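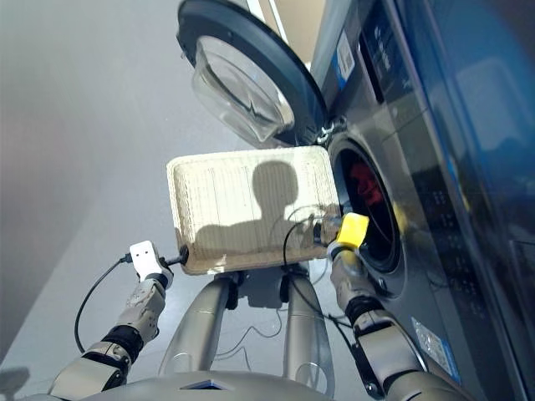

5.3 When the Basket Slips

We come now to the part of the study that taught us the most, and that we would have been happiest to leave out. Of the 96 laundry trials run at the Ikholm apartment, 64 finished without anyone stepping in. Most of the rest ended in small and forgivable ways (a sock left on the floor, a door not pushed quite shut), and those are covered in Section 5.2. What we want to talk about in this section is a single family of failures, the ones where the robot let go of one end of the basket while the other hand was still holding on.

Figure 4. Two-handed basket hold in front of the washer, head camera view. The left gripper is white and the right one is yellow. The door is open and the right end of the basket is close to the drum opening.

The hold shown in Figure 4 is the moment our planner calls "present." Both grippers are closed on the basket, one at each end, and the robot is supposed to stay put until the next motion has been checked. It looks like a restful pose, and for a long time we treated it as one. The trouble is that each arm in the Gisemer controller kept its own idea of where the basket was. When the right hand touched the machine, even lightly, the right arm read the extra force as a sign that the basket had been set down, and it opened. The left arm had felt nothing of the kind and went on holding.

With an empty basket the result was mostly noise. With a full one, the free end swung down and dragged the left wrist along with it. In trial 71 of our log the wrist joint went past its soft limit, the arm stopped itself with a protective fault, and the operator had to support the basket by hand while the joints were released one after another. We are glad to say that no one was hurt, but the operator was standing much closer than our own safety sheet allowed, and we would rather own up to that here than have a reader copy our setup and find it out the harder way.

Our first guess was vision. The head camera looks down on the basket at close range, and in many views, Figure 4 among them, a dark shadow shaped like a head and shoulders lies across the top of it. We spent a good part of July convinced that this shadow was confusing the Pirzada rim detector, and we retrained it on 1283 extra views with shadows of every sort. The detector did get better, which pleased us, and the drops went on exactly as before, which did not. It was only when we put the force traces from both wrists on one plot that the early release showed up plainly, in almost every dropped trial.

The repair was modest. The two arms now share one "may I let go" signal, and neither gripper opens unless both wrists report that the weight has come off. We also added a pause of 100 milliseconds before release, so that a brief bump against the washer is not mistaken for a resting surface, and a floor marking that keeps the operator outside the reach of either arm. If the two wrists still disagree after the pause, the robot holds its position and asks for help.

We have not tested the shared signal with the softer fabric baskets used in the Genetti trials. Those sag in the middle, and the two wrists may never agree as neatly as they do on a stiff one. Until that work is done, we ask anyone using our release code with a soft basket to keep the stop button in hand and to begin with very light loads.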